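Section 2 – Planning and ordering a Lovus bench cell

Read this before you fill in the order form. Most late changes we get are bench stuff, not the arm.

2.1 What to budget for

1. Arm and hand. Quoted together. Pick the hand first, it drives the rest.
2. Table. White top, rectangular, fixed legs. Get one from us or use your own.
3. Felt mat. Order two. Spares ordered later ship on their own and you pay freight twice.
4. Task props. Cheap, but put them on the list anyway or they come out of someones petty cash.
5. Spares and cable. Set aside 10 percent of the hardware total.

Note: the Flullwood price list does not include props or mats. Alholm list does. Check which one you have.

2.2 Sizing the table

1. Lay out the mat on paper. Leave a strip of bare table at the left and right.
2. Mark where the prop stands – toward the far edge works for bin tasks.
3. Mark the arm side. Keep open felt in front of the prop.
4. Add 80 mm on the arm side for hand clearance.
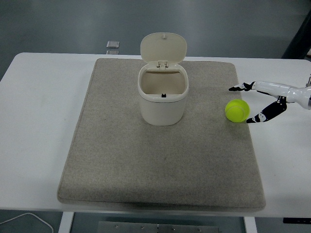
Fig. 2-1. Bin task layout, arm at right. Lid open, ball on the mat.

CAUTION: measure with the fingers fully open, not closed. A spread hand needs more room then the data sheet drawing suggests.

2.3 Picking props

1. Start with one container and one object. A small plastic bin with a flip lid and a tennis ball is enough for acceptance.
2. Object must fit the mouth of the container with room to spare.
3. Buy duplicates of the same model. Mixed bins mean re-teaching.
4. Write the prop list into the purchase order. Not in the email.

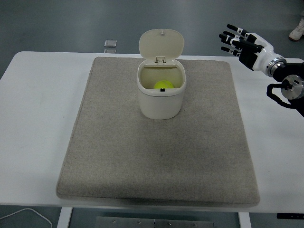
Fig. 2-2. Ball inside the bin, hand beside it at the right.

Note: lid handling is a separate task and quoted separate. If you need it, tick line 22.

2.4 Before you send the order

1. Arm side stated, left or right.
2. Cable route drawn, incl. under the table.
3. Floor space for a person to stand near the table.
4. Budget code on every page.

Orders in by October ship on this years prices. Layout questions – Michalis Petridis, Son office, mornings only.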